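Ticket 2076: Success rate in the caps task differs between two evaluation runs
Project: Nanudham
Opened by: Zoltán Bodnár
Status: open
Priority: normal

Since May we compare two policies on the task "put the caps into the container". Both are trained on the same 300 demonstrations. The only difference is the sampling: policy A takes every step, policy B drops the steps in which the gripper hardly moves.

In the first evaluation B was clearly better. When I repeated it with the same checkpoints, the advantage was gone. I would like to understand this before we write anything in the report.

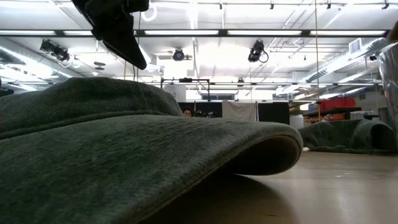

What I have checked so far:

Checkpoints: the hashes are identical in both runs.
Control rate: identical, I compared the two config files line by line.
Calibration of the wrist camera: repeated in the morning, no visible change in the result.
Episode length: the limit was 210 steps in the first run. In the second run it was the default value, and this is longer.

The last point is my main suspect. B is faster, so a short limit helps it. A may simply need more time for the second cap, when one is already in the container.
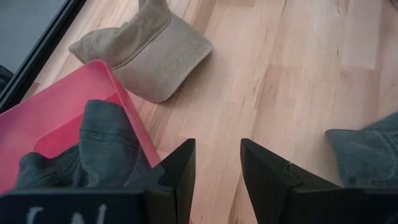
Rhun Gethin: I agree about the limit, but please look at the start positions too. With soft objects a cap that is folded differently is nearly a new task. Did you use the same list of starts for A and B?

Zoltán Bodnár: For the first run yes. For the second I must ask Wiremu Ashby, he did the resets. I will run both policies again with 3 seeds and the limit of 210, and attach the logs to this ticket.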